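件名: Re: [chores-ml] 片付け作業の自動化は現場に出せる段階か
差出人: Vitalii Hordiienko
宛先: chores-ml
日付: 2月19日

Hordiienkoです。
Samirさんの投稿に返信します。引用が長くなりますが、論点ごとに切って書きます。

Hicham Samir さんは書きました:
> Givettiの評価報告を読みました。把持成功率の数字だけを見れば、
> 棚の片付け程度の作業はもう機械に任せてよいように思えます。
> うちの工場でも、作業台と棚に残る紙片の回収は毎シフト発生して
> いて、人がやる必然性はありません。Vanelのアームを一台
> 回せば済む話ではないでしょうか。反対意見があれば、感覚論では
> なく、どの工程で止まるのかを示していただきたい。

どの工程で止まるのか、という問いの立て方には賛成です。そのため、把持率の話から始めます。

1. 把持成功率の読み方

報告にある数字は、対象物ひとつに対する一回の把持の成否です。片付けという作業の成否とは単位が違います。当方のログは通算3,789回の把持試行で、記録の条件はGivettiの報告とほぼ揃えてあります。このログを「棚一台分を最後まで片付けたか」で集計し直すと、人の介入なしで完了した回の割合は60%台まで落ちます。把持単体の数字とは印象がかなり変わります。

落ちる理由は単純で、紙片が複数あれば失敗の機会も複数あるからです。加えて、失敗した把持は対象物を動かします。奥に押し込まれた紙片は、次の試行では最初より条件が悪くなっています。独立試行とみなして掛け算で見積もると、実測より楽観的な値が出ます。

> 紙は軽く、壊れず、多少強く握っても問題がない。
> 最も易しい部類の対象だと理解しています。

壊れないという点だけなら同意します。ただ、丸めた紙は形が毎回違い、握ると形が変わります。剛体の部品なら、一度決めた把持姿勢を次の個体にも使えます。紙ではそれができません。指を閉じたときに転がるか、潰れて残るかは、折れ目の向きと接触位置に左右されます。指の内側に柔らかいパッドを貼ると滑りは減りますが、パッドの厚みの分だけ狭い場所に入りにくくなります。当方ではこの兼ね合いをまだ決めきれていません。

2. 棚という形状

平らな机の上だけであれば、上から降ろして掴めば大半は片付きます。棚になると事情が変わります。上段の板の下に手先を入れるには、手首を寝かせて横から進入する必要があり、アームの取り得る姿勢が急に減ります。当方の失敗の内訳では、下段が上段を大きく上回りました。

内訳の主なものは次のとおりです。

・進入時に手先が上段の縁または棚の枠に接触し、安全停止
・下段の奥の紙片が上段の板に隠れ、検出されない
・掴んだ後の引き抜きで枠に当たり、紙片が落ちる
・落ちた紙片が棚の外に出て、計画の対象から外れる

最後の項目は見落とされがちです。棚を片付けるという指示で動く系は、棚の外に落ちた紙を対象に含めないことがあります。人であれば指示されなくても拾います。作業範囲をどこまでとするかを仕様に書かないと、評価者ごとに成否の判定が割れます。6月に比較した際も、Belkadiさんと私の判定が食い違った回の多くはこれでした。

3. 視点の問題

> 手首カメラがあれば、死角は動いて解消できるはずです。

原理的にはそうです。問題は時間です。下段の奥を見るための視点移動を入れると、一周の所要時間が目に見えて伸びます。当方の設定では、視点移動を省いた場合に棚一台で平均70秒、入れるとその倍を超えました。人がやれば数秒から十数秒の作業です。Samirさんの現場のように毎シフト一回なら許容できるかもしれませんが、その場合は装置を置く面積のほうが先に問題になると思います。

もう一点、手首カメラの像には自分の指が常に写り込みます。指を大きく開いた状態ではさほど困りませんが、閉じる直前になると対象がほぼ隠れます。最後の数センチは見ないで動かしているのと大差がなく、ここで力覚か触覚の補助がないと、空振りの検出が一拍遅れます。Tremblayの追加センサを試した結果はSalemさんがまとめているところですので、数字はそちらを待ってください。

4. 人のいる場所で動かすこと

> 夜間に動かせば人との干渉は考えなくてよい。

夜間限定なら条件は楽になります。ただし、その場合は介入できる人もいません。上に書いた完了率では、朝になって安全停止したままの装置を見つける日が相当数出ます。日中に動かすなら、人が棚のすぐ横に立つことを前提に速度を落とし、非常停止に手が届く配置にする必要があります。停止と再開の手順を含めた実効の作業時間は、報告には載っていません。載せるべき数字だと私は考えています。

5. 現時点での当方の見解

対象が紙片に限られ、棚の寸法が固定で、取り残しを人が後で回収する運用であれば、導入を検討する段階に来ています。無人で最後まで片付けるという要件なら、まだ出せません。家庭についてはさらに遠く、棚の形と中身が家ごとに変わる時点で、今の評価方法そのものが使えなくなります。

Hegazyさんから以前提案のあった段階区分を、少し変えて載せます。判定はすべて二段棚と紙片の組での現状です。

段階1. 机上の紙片を上から掴み、容器に入れる。
現状: 可。人の介入はほぼ不要。

段階2. 上段に並んだ紙片を、奥のものも含めて取る。
現状: 概ね可。手前の紙片に指が触れて動かす例が残る。取る順番は手前からに固定したほうが安定する。

段階3. 下段の紙片を、棚の枠に触れずに取る。
現状: 条件付き。棚の位置が既知であること。棚が4 cmずれると、補正なしでは進入に失敗する。

段階4. 上段、下段、棚の外に散った紙片を、一つの指示で全部片付ける。
現状: 不可。色の違う紙片が混ざること自体は検出の妨げにならないが、棚の外に離れて落ちた一片の扱いが安定しない。黒い枠の二段棚と赤、橙、黄の紙片、それに卓上の桃色の紙片を合わせた配置がこれに当たる。 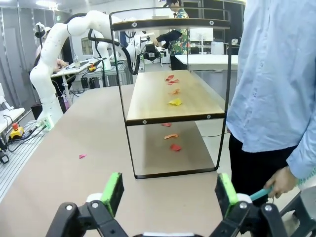
段階5. 段階4を、棚の形を事前に与えずに行う。
現状: 評価未実施。Clarkexの棚を含めた寸法違いの組を用意するところから始める必要がある。棚を提供できる方は、外形寸法と段の間隔を添えてこのリストに投稿してください。

段階3以降の判定に異論のある方は、試行ごとの記録の形で出していただけると比較ができます。成功した回だけを集めた動画では判断できません。Samirさんには、そちらの棚の段の間隔と、一シフトで残る紙片のおおよその量を教えていただきたく思います。間隔が手先の高さに対してどれだけ余るかで、段階3に入るかどうかがほぼ決まります。

Vitalii Hordiienko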